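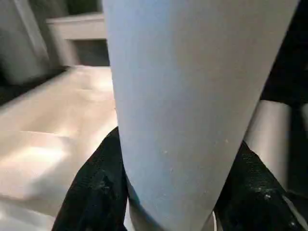
Photo: Crescencio Alvarado / Clivik workshop pages

Looking after gripper fingers: workshop tips from the tumbler bench

Posted 4 April 2019 in Workshop, Upkeep

I love this job. Give me a quiet hour, a soft brush and a gripper that has been picking up cups all week and I'm perfectly happy. We run one small arm at Melasthorpe, on a bench with a pale top, and most of what it handles is drinkware: tumblers, beakers, the odd mug. Tumblers are my favourite because they're such good teachers! A matt pale blue one with a narrow bottom will show up every bit of fluff and every lazy setting you've left in the program.

These are the habits we've settled on for the fingers and the bits just behind them. Most of it needs nothing you haven't got in a kitchen drawer.

Before you start

Put the arm in its parking position, press the stop, and switch off at the wall. If your gripper runs on air, let the air out as well and try the fingers by hand to be sure they're slack. Take whatever is in the grip out first and stand it somewhere it can't roll. Then clear the bench. I lay an old tea towel under the wrist, partly to catch dust and partly because small screws love a gap (ours went under the shelf unit, and it took a magnet on a stick and a lot of muttering to get one back).

Cleaning the black covers

Our fingers have black textured covers, and texture holds dust beautifully. You can see pale specks on the right-hand finger in the photo, and a sprinkling of tiny white ones on the tumbler too. Specks like that are easily dealt with, but do them little and often.

Start dry. A soft toothbrush or a clean pastry brush is ideal, worked in short strokes from the base of the finger towards the tip, so the dust falls off the end and doesn't get pushed back into the mechanism. Turn the brush over often.

Next, sticky tape. Wrap a strip round two of your own fingers, sticky side out, and dab. It lifts what the brush leaves, and it's oddly satisfying. Use low-tack painter's tape; the strong brown parcel stuff can leave glue behind and then you're worse off than when you began.

Wipe last. Lukewarm water with one drop of washing-up liquid, cloth wrung out hard, then a second cloth with plain water. Leave the covers to dry completely with the fingers open. Don't be tempted by a hairdryer on hot. I tried it once and the edge of a cover lifted like stale toast.

Keep furniture polish, hand cream and silicone spray well away from the bench. A trace of any of them on the grip surface and your tumblers will start creeping downwards, and you'll spend a whole afternoon blaming the force setting.

Checking for wear

Do it after cleaning, while you've still got the lamp out. Hold the lamp low and to one side so the light skims across the surface. Good texture looks even all over. Worn texture goes shiny, usually first at the pointed upper part of the finger where it meets a curved side. Feel it as well: shut your eyes and run a thumb over both covers, one after the other. Your thumb will often find a smooth patch before your eyes do.

We look properly every 1,000 picks and change both covers at 3,000, whatever they look like. Always change the pair. A new cover opposite a tired one grips unevenly and can twist a cup as it lifts.

Fitting new covers

Peel slowly from the base. Rub off any old adhesive with your thumb, then clean the bare finger with a little surgical spirit and let it dry. Offer the new cover up dry first and mark the top edge in pencil. Once the backing is off, press from the middle outwards and hold it for a slow count of 50. After that, leave it alone overnight if you can bear to! I never can, but the covers I've left overnight have always lasted longer.

Wipe down the metal parts beside the fingers while you're in there. A dry cloth is enough. If there's a smear of grease, find out where it came from before you wipe it away.

Setting the grip on a tapered cup

A cup that's wider at the top and narrower at the bottom wants to be held with some thought. We hold ours low, one finger either side near the base, which leaves the rim clear for setting down on a rack. It does mean most of the cup's height is above the grip, so slow the arm down on turns.

Begin with the force set low and bring it up a step at a time. At each step, close on an empty cup, then give the rim a gentle nudge with a pencil, keeping your hand clear of the fingers. If the cup rocks, go up one more step. Once it stands firm, add 2 steps for luck and stop there. More squeeze only wears the covers faster, and a soft plastic cup will bow.

Check the fingers are meeting the cup at the same height, too. Cut two slips of thin paper, put one on each side, close the grip and tug. Both should hold with the same sort of pull. If one slides out easily, that finger wants straightening up before you touch anything in the program.

Looking after the bench itself

Wipe the top before a run, every time. Crumbs and grit get picked up on the bottoms of cups and end up in the covers. A pale surface helps a lot, as you can spot the muck. Open shelves nearby are terrible for gathering dust, so do those first and the bench afterwards.

What's in our tin

Soft toothbrush, pastry brush, painter's tape, two lint-free cloths (one marked WET), surgical spirit, pencil, small lamp, spare covers in a sealed bag, the right hex key on a loop of bright string. The tin is an old Bautista biscuit tin and it lives on the shelf by the arm. Spare covers keep best flat and out of the sun.

The log

We keep a school exercise book next to the tin. Date, pick count, what was cleaned, what was changed, initials. It takes a minute, and last June it showed us that the left cover was always going first, which led us to a finger sitting slightly proud. One turn of a screw and it's been lovely ever since.

More from Workshop: Quietening a rattly cable chain | Skikoreck clamps, a second look | Storing hex keys so they come back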